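Search Press Room Enter keyword Go

Flondari opens shared laundry rooms in the Urnard housing area

Residents can wash, dry and repair their clothes close to home from January

January – Flondari, a company that plans and runs shared household rooms, has opened three laundry rooms in the Urnard housing area. The rooms serve 424 apartments, many of which have no space for a washing machine in the bathroom.

The rooms are open every day from 6 a.m. to 10 p.m. Residents reserve a time with the Zekevon booking service, either on the phone or on the paper list beside the door. One reservation gives the right to use one washing machine, one drying cabinet and the folding table during 135 minutes.

"In the first plan we had 90 minutes, and the residents told us very clearly that it is too short," says Veikko Saarinen, head of shared rooms at Flondari. "A normal cotton wash takes a long time, and after this people want to fold their sheets in peace. We listened and changed the plan before the opening."

All the washing machines are front-loading models. The company Laaksonen has installed them and is responsible for the yearly service. Between service visits, the daily care of the machines is shared with the users, and Flondari has written a short guide for this purpose. The guide was tested during the fall with 203 households, and their comments have been included in the final version.

The guide asks every user to look into the drum before leaving. Small items such as socks and face cloths easily stay at the lower edge of the opening, where the drum meets the rubber gasket. Users are also asked to wipe the gasket with a dry cloth and to leave the door open after the last wash of the day – a closed door keeps the moisture inside, and this is the most common cause of bad smell.
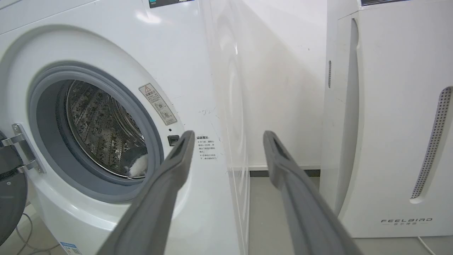

The door opening of a front-loading washing machine, with a small white item on the lower lip of the drum.

Items which are found in the machines are placed in a basket on the shelf of the laundry room and kept there until the end of the month. After that, clean textiles in good condition go to the repair table, where residents can take fabric and buttons for mending without payment.

"A lost sock is a small matter, but it is still somebody's sock," says Saarinen. "We hope that the basket will mostly be empty."

The price of a reservation is included in the rent until the end of June. Flondari will then ask the residents for their opinion on opening hours, prices and the need for a larger machine for rugs and blankets.

Further information: Veikko Saarinen, head of shared rooms, Flondari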